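3.2 Seating, table shape and turn-taking in the reading rooms

The second part of the study dealt with furniture. Earlier work on small public libraries has tended to treat the table as a fixed condition and to look instead at noise, lighting and opening hours. Vlček's survey of the Prasberg branch was an exception, but it covered rectangular tables only and gave no account of how groups settled at them.

We observed 18 groups in two branches, Prasberg and Jenside, during September. Each group had 3 members and was given the same task, a shared reading of a short local history text followed by a written summary. Half of the groups worked at a rectangular table and half at a round one. Sessions lasted until the summary was handed in. Speech was coded by Yurt and Montoya separately, using the scheme set out in Section 2, and disagreements were settled by Carrier.

At the rectangular tables the person on the short side spoke first in most sessions and also tended to hold the printed text. The effect was weaker at Jenside, where the chairs on the long sides had arms and those on the short sides did not. At the round tables we found no link between position and first speech. Turns were shorter, and the text changed hands more often. Members also left more space between their chairs, which we had not expected - the tables at both branches are of similar size.

Surface colour was not varied on purpose. The round tables were white and the rectangular ones dark, so the two factors cannot be separated in our data. Moya has suggested that glare from a pale surface may lead readers to lift the page, and so make it easier to pass on. We did not test this. Figure 2 concerns pale surfaces only. 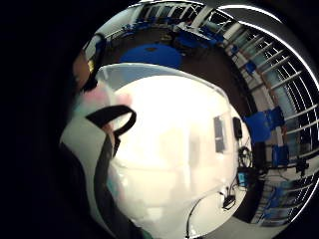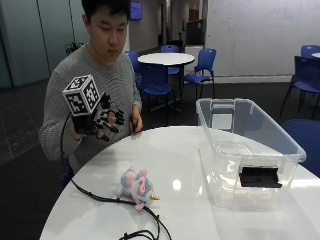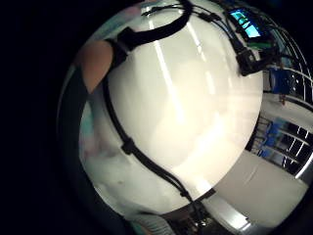

Figure 2. White surfaces. Centre: a seated adult at a round white table, looking down towards his hands.

A further limit is the choice of text. The Vieira pamphlet used at Prasberg runs to 10 pages and is stapled, whereas the Astov extract used at Jenside was supplied as loose sheets. Loose sheets can be divided among readers, and 2 of the Jenside groups did this before starting to read. Their sessions were kept in the analysis of first speech but left out of the counts of handovers. Removing them from both did not change the direction of any result. Section 3.3 takes up the written summaries, which were marked without knowledge of the table used.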